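How do you split chore money for kids of different ages?

Posted in Family & Home - August
By Brynhildur Kirkegaard

Ok so we have three kids, 14, 11 and 8. Been doing a flat allowance and it's not working, the oldest says its unfair and the youngest loses hers in the couch. We want to start paying per chore and then sit down once a week as a family and go over it - saving, giving, spending. We do a short family night already after supper so it would go there.

Problem is the 8 year old can't do the big jobs. Mowing pays more, obviously. So her jar stays empty and she gives up. Also do you make them put some away for giving or let them choose? My husband says choose. I say no, at least at first. Also looked at the Tresura app but not sure kids get it if they never see real money.

Thanks in advance, sorry for the mess, typing this while dinner is on.

Dresov

We went thru this. What worked - two lists. Stuff you do because you live here (bed, dishes, your own laundry) and that's unpaid. Then paid jobs, and each kid has a couple that are only theirs. Youngest had matching socks and wiping the bathroom sink. Nobody else could take those.

Pay the same per job for the easy ones, a bit more for the yucky ones. Outdoor stuff goes to the oldest.

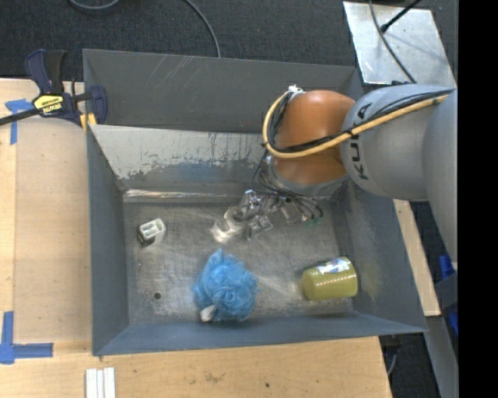 Gray metal bin, scuffed and scratched, with a robot arm reaching in

For giving, we had them take out the tenth first, before anything else got spent. Did it at the table with coins so they could see it. Ten dimes, one goes in the envelope. After a few months they did it without being told. Our son saved 584 dollars in the end and it took him 19 months, but he was stubborn about it.

Skip the app till they're teens imo.

Hasen

just pay them all the same. less arguing

Pană

Disagree with the above, same pay made my oldest quit completely. Points on a chart, cash out at 1,000 points. Little ones get more points for the same job becuase it's harder for them. Explain it at family night so everybody hears it at once, and let them ask questions. Expect complaints the first week or two.

On giving - I'd let them choose where it goes but not whether. Ours picked the food pantry and wanted to carry the bags in themselves.

Write down what you agreed and stick it on the fridge. We didn't and regreted it.

Related
Family night ideas for toddlers and teens together
Teaching kids to tithe on birthday money?
Jars or envelopes
My son spent all his savings, now what
Simple chore charts that last past January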